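Skakolus 2 review: a task sequencer for two-arm cells

I have been running Skakolus on our two-arm table since March, mostly for grocery sorting and tidying jobs. It replaces the pile of scripts we used to keep for grasp selection, arm assignment and recovery. Version 2 added a new planner and a replay tool, and those are the parts I spent the most time with.

Installation took an afternoon. The arm drivers came up without trouble, but the calibration step needs a clear line of sight to both wrists and will quit with a bare error code if it doesn't get one. You write tasks as short text files: pick this, from that region, put it there, with a list of what may be touched on the way. Anyone who has used Azar will find the format familiar, and the import script handled 18 of our old Azar tasks with only small edits.

Picking from containers is the main reason to buy it. The planner treats basket walls as soft limits at first, then tightens them as the arm gets lower. You set the clearance per container, and I ended up at 10 mm for the plastic basket. Boxed goods with flat sides, like the paprika, are the easy case. Glass jars need their own grasp profile, and I would not run them on the default one.
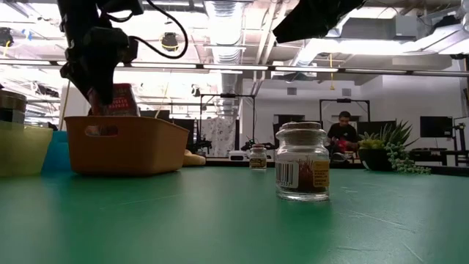 Yakubu Okoro: We had the opposite result on clearance. Anything under 15 and our planner refused half the basket picks, so we went back to Flasura for those and kept Skakolus for the open table. Did you change the approach angle too?

I did, and I should have said so. The default approach is straight down. Allowing a small tilt in the container settings got rid of most of the refusals for us.

Arm assignment is decent. The software picks an arm by reach and by what the other one is doing, and it holds the idle arm back until the shared space is free. It is cautious, so long jobs run slower than they could. There is a setting to loosen it, but it applies to the whole cell and I would like it per task.

Perception is the weak side. Clear plastic gives it trouble, and a cup on its side is worse than one standing up. The pose estimate often flips end for end, and the planner trusts it. I got better results by plugging in the Grokum depth filter, at the cost of around 2 seconds per pick.
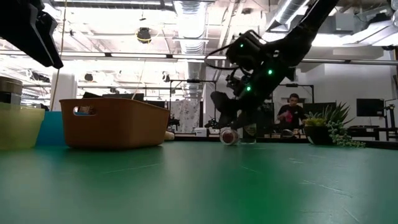

Gripper low over a clear cup lying on its side.

The replay tool is very good. It lines up joint data, camera views and planner decisions on one timeline, and you can jump straight to any refused grasp. It does slow down past 900 events, so I split the logs every Friday.

A license covers one cell. I'm keeping ours, with the Grokum filter on for anything clear.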